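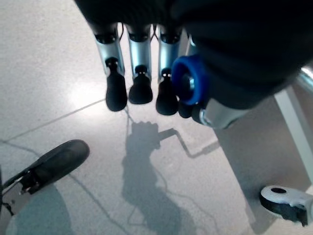 I've been promising an update on the grasping work since April, so let's get to it. The short version is that we've stopped trying to make the hand clever about objects and started making it clever about itself, and I'm very pleased with how it's going!

Some background for anyone new to the list. Our old method (the Clalurby one, if you were at the open evening) looked at a thing, picked a grip for it and went for it. Lovely on paper. The trouble was that the fingers never ended up quite where the software thought they were. Tendons stretch a bit, joints get stiff, and a fingertip that's off by 2 millimetres will push a pen away when it should be pinching it.

So Aarti Kashyap suggested we let the hand spend time just moving about, touching nothing, while the wrist camera watches the fingers. We recorded 2000 of these little poses – curl, spread, thumb across, thumb back – and trained a small model to guess the true fingertip positions from the picture and the motor readings together. It took an afternoon to train, on the old machine under my desk (the one that doubles as a foot warmer).

Then we went back to the pick-up test, which is the same set of household bits we've used all along. With the correction switched on, the hand managed 98 out of 100 tries. I made Hemant Dwivedi run the whole thing again on Thursday with the objects shuffled, and he got the same score, though he did complain that it ate his lunch hour.

Now the less good news. Shadows still upset it. When the light comes in low and the hand throws a strong one, the guesses for the thumb start to wander, and we don't have a proper fix yet. Hemant wants to add more poses recorded at different times of day. I'd like to try teaching the model to say when it isn't sure, so the arm can slow down and have another look. We'll probably do both and argue about the order.

We're also sending the code over to the Tedalberg group, who have a different hand and want to see if 20 poses would be enough to get theirs going. I doubt it, but I'd love to be wrong. More on that next time.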